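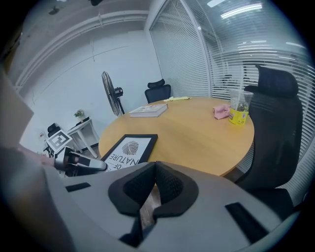
Handgreifer Narer: Einrichten, Pflegen, Polster wechseln

Seit September arbeiten wir mit dem Narer, und er macht uns immer noch Freude! Man nimmt ihn in die Hand, greift damit, was man sonst mit den Fingern greifen würde, und nach wenigen Minuten denkt man über das Werkzeug kaum noch nach. Die Finger sind mit schwarzen Polstern bezogen, deren netzartige Oberfläche auch bei weichen Sachen gut zupackt: Stoff, Bücher, Bilderrahmen, Trinkbecher.

Erste Einrichtung
Finger ganz öffnen, Nullpunkt setzen, langsam schließen, wieder öffnen. Das Ganze bitte 20-mal, auch wenn es nach dem fünften Mal schon rund läuft (die Führung muss sich wirklich erst einspielen). Danach die vier Schrauben am Fingerträger über Kreuz nachziehen, handfest genügt. Wer zwei Greifer einrichtet, macht erst den einen komplett fertig und nimmt sich dann den anderen vor, sonst geraten die Nullpunkte durcheinander.

Polster wechseln
Der schönste Teil der Konstruktion! Yolotzin Hinojosa hat die Halterung so gezeichnet, dass man kein Spezialwerkzeug braucht. Altes Polster an der Fingerspitze anheben und nach hinten abziehen, Kleberreste mit einem Tuch und etwas Isopropanol entfernen, trocknen lassen, neues Polster von der Wurzel zur Spitze hin andrücken. Immer beide Finger gleichzeitig neu beziehen, auch wenn nur einer abgenutzt ist. Ein einseitig frisches Polster zieht den Gegenstand beim Schließen aus der Mitte, und dann sucht man den Fehler stundenlang in der Mechanik.

Bei uns hält ein Satz nahezu 540 Griffe an rauen Kanten, an glattem Kunststoff deutlich länger.

Pflege
Gehäuse feucht abwischen, kein Sprühreiniger. Staub aus der Führung pinseln, nicht mit Druckluft hineinblasen. Ein Tropfen Öl pro Seite reicht, Überschuss sofort abnehmen, weil er sonst in die Polster zieht.

Wenn ein Finger hakt
Meistens sitzt eine Faser in der Führung. Finger öffnen, Faser mit der Pinzette ziehen, Nullpunkt neu setzen. Hakt es weiter, den Fingerträger lösen und auf Grate prüfen.

Ersatzteile
Polstersatz Farina, Bestellnummer 161
Fingerträger Drornell, links und rechts einzeln erhältlich

Fragen zur Einrichtung beantwortet Maeve Nic Giolla in der Werkstatt Hirkine.

Stand: 25. April 2020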